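# Pondia Lending Shed: progress report to the Van Dusen Fund

9 February 2019
Prepared by Priya Benavides
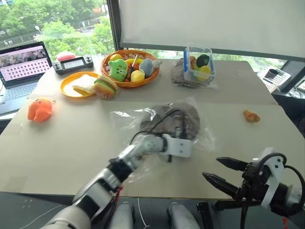

Has the shed reached the people the grant was meant for?

Mostly the households in the Trestora flats have, and the streets north of the canal still lag behind. Of the 300 members who have joined, 56 live north of the canal. We had hoped for more by now.

## Money

We have spent £2,000 of the grant on tools and shelving. The largest single purchase was the carpet cleaner, which has been booked every weekend. Two hedge trimmers came in under budget and the difference went on safety goggles and extension leads. Receipts are in the folder sent with the last claim.

## Lending

Drills, ladders and the wallpaper steamer go out most. The sewing machines have hardly moved. We asked members why, and the usual reply was that they didn't know how to thread one. A short evening class is planned for spring, and Diron Fabrics has offered offcuts for it.

Late returns were a problem in the autumn. We now send a text the day before an item is due, and things come back sooner – though the long ladder went missing for three weeks and was found in a shared stairwell.

## Repairs

The Thursday repair bench opened in September. It has mended 40 items, chiefly lamps, toasters and bicycle pumps. Electrical testing is done by a qualified member, and we need a second person trained so the bench can open when she is away.

## Problems

The roof leaked twice over the lights at the back. The landlord has patched it and says the felt will be replaced. Until then the electrical goods are kept on the front shelves.

Opening hours are too short for people who work shifts. We tried one early morning and five members came, so we will run it again next month before deciding.

## Next steps

- Leaflets to every address north of the canal
- Second tester booked on a course
- Prices for a lockable outdoor bin for returns

We would like to move £150 from the printing line to training. Please let us know whether this needs a formal request or if a reply by email will do.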